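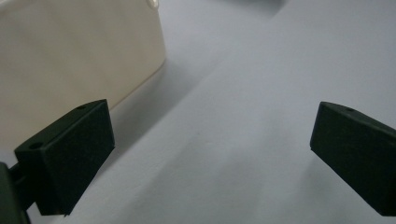
From: Analyn Macaraeg
To: paddock list
Date: 23 Jan 2019
Subject: Re: Car 33, brake bias and the entry form

Lilibeth Dizon wrote:

> Can somebody confirm whether we're still entered as a two-driver
> car at Padilla? The form I got back says three, and the third is
> listed as "TBA." I'd like to meet TBA before I hand over the seat.
> Also, is the Fokix pedal box going in or not? I was told yes, then
> no, then "talk to Analyn."

Two drivers. I ticked the wrong box and the organizers have fixed it, so TBA has been let go after a short and blameless career.

The pedal box is going in. It needs a new bracket on the clutch side and Skivik wants 80 dollars to cut one, so I'm cutting one. Please hold your comments until you've seen it.

On bias: you both liked it further forward at the last test and you both locked the fronts into turn 2 all afternoon. I'm moving it back a touch. If you hate it, the knob is on your left, where it has always been — past the radio switch, under the tape.

Stints will be nearly an hour each, fuel permitting. Lilibeth starts. She's lighter on the tires and she hasn't yet hit the pit wall there.

Skinside still owe us a rear wheel from January last year. I have the receipt, number 433, and I've started reading it to them over the phone.

Bring your own gloves this time. The spare pair walked off at the last round and I'm not buying more.

Analyn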